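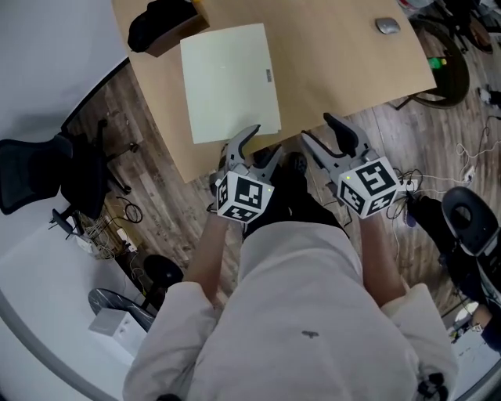

Post gets opened in a hurry, and I wish I'd planned for that when I set up the Samby study. I had pictured people sitting down with a cup of tea and a letter knife (my gran did!), so my first diary form asked which chair they used. Hardly anyone filled it in. Most of our households opened their letters standing up, leaning over whatever table was nearest, sleeves pushed partway up their forearms much as in Figure 1, and then went off to do something else. I've dropped the chair question and put in one about where the letter ended up. The form went out to 900 addresses in Samby and Flakstead, and each household kept its diary for 12 weeks.

By far the most common answer was "on the side", which I coded as "waiting". A plain white sheet with no bold heading could wait for ages, even when it was a bill. Bright colours did better, though mostly they got binned faster.
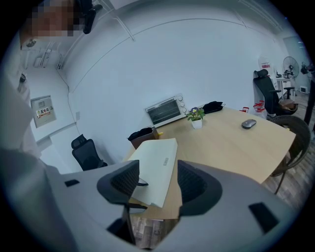
4.2 Piles and what they're for

I'd gone in thinking of piles as clutter, and I've had to change my mind. People knew their piles well. A slightly uneven stack of cream paper on a desk looks like nothing much to a visitor, but its owner could often tell me which month the bottom sheet came from. Guo's idea of "slow filing" fits this nicely, so I've borrowed the term. Where two adults shared a pile it worked less well, and letters over five weeks old tended to get lost.

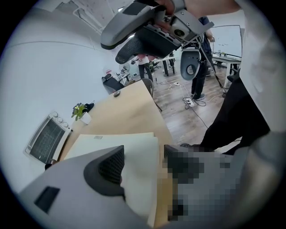

Zamfira Husar, reading a draft, asked whether a shared pile is really one pile at all, or two people's piles that happen to touch. I like that a lot and have recoded the Flakstead diaries with it in mind.

January | By Flynn Ashby
Print this page | E-mail this page
Contact | © Cenik Working Papers | Back to top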